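June 25, 2021

I get to pack today! I know most people hate it, but I have been looking forward to this since Monday, and I even said no to a walk so I could have the whole evening for it. The bus to Pirngate leaves early and I want everything laid out before bed so I can look at it one more time over breakfast.

First, the big bag. I tried the old green one and the zipper stuck in the same place it always sticks, so that went back up on the shelf and I got down the gray one Najwa gave me when she moved. It has a long pocket on the inside that I had completely forgotten about, and in the pocket was a ferry ticket from Trostach and a peppermint. Ate the peppermint. It was fine!

Clothes took no time at all. Four shirts, the good sweater, the bad sweater for the boat, and two pairs of pants that both dry fast. I rolled everything the way Boris showed me and I am a total convert. I used to think rolling was just something people said, but there is so much room left at the bottom that I put my rain boots in there, with socks stuffed down inside them. I was so pleased that I took it all out and did it again, with the boots the other way around. Better the first time. Put it back.

Then the kitchen things, because the cabin has a stove but Boris says the drawer has one fork in it. So I'm bringing forks, the little sharp knife wrapped in a dish towel, the coffee cone and the filters, salt in a jam jar, and the blue bowl I like for oatmeal. Najwa is in charge of rice and onions. I called her to check and we ended up talking for an hour about the lake, and whether the water will be warm enough by now, and whether we're going to swim either way (yes).

After supper I got to the part I love best, which is the small stuff. Anything little that I might want on the trip has to be out where I can see it before it's allowed anywhere near a bag. I've done it this way ever since the Amaral trip, when I was sure I had the spare keys and they were at home in a coat. Small drawstring bags are the best thing in the world for this, by the way. They weigh nothing, they squash into any corner, and you can tell what's in them by squeezing.
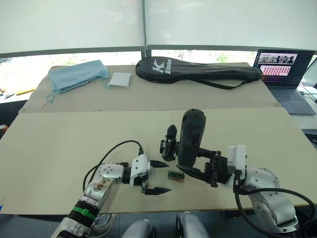 I keep wanting to bring more than I need. The birdsong book is heavy and I've carried it on every trip for years and opened it maybe twice, but what if this is the year? Najwa heard an owl at Nerkolell last June and none of us could say which kind, and I've been annoyed over it ever since. The book is coming. The second flashlight is not. The cards are coming, with a rubber band around them, and so is a pencil for keeping score, and the stub of a candle.

Still to do: fill the water bottle, cut my toenails, find the other sandal, text Boris about the cooler. Bus at 7. Alarm for 6, and Najwa has promised to call in case I sleep through it, but I won't, I'm much too excited. The bag is by the door and it closes all the way without me having to sit on it!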